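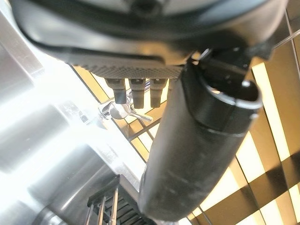 드레스트데일 소비자 검증 모임 · 커피 분과

블라인드 시음 참가자 모집

원두 봉투에 적힌 "자스민, 복숭아, 긴 여운"을 마시면서 한 번이라도 느껴 보신 적 있습니까? 저희는 별로 없습니다. 그래서 비싼 원두와 싼 원두를 이름을 가린 채 마셔 보고, 값 차이를 혀로 알 수 있는지 따져 보려고 합니다.

지난번 시음 기록은 145건이었는데, 솔직히 결론을 내기엔 엉성했습니다. 마시는 순서를 섞지 않았고, 가격을 미리 들은 분도 있었습니다. 이번에는 보그라르카 치즈마디아 씨가 절차를 새로 짰습니다. 이것으로 충분한지는 해 봐야 압니다.

모집 대상: 평소 커피를 마시는 성인. 자격증은 필요 없고, 있어도 우대하지 않습니다. 원두 판매나 카페 홍보로 수입을 얻는 분은 제외합니다.
참여 방식: 3월 중 다섯 차례 시음, 매회 설문 작성. 중간에 빠지면 그 기록은 쓰지 않습니다.
사례: 교통비 실비. 원두 증정은 없습니다. 업체 협찬도 받지 않습니다.
주의: 카페인에 민감하거나 임신 중인 분은 신청하지 마십시오.

"커피로 인생이 바뀌었다"는 식의 지원 동기는 안 쓰셔도 됩니다. 하루에 몇 잔 마시는지, 주로 어디서 사는지만 적어 주세요.

신청 마감: 2023년 3월 15일
문의: 호소다 기요시 (내선 3358)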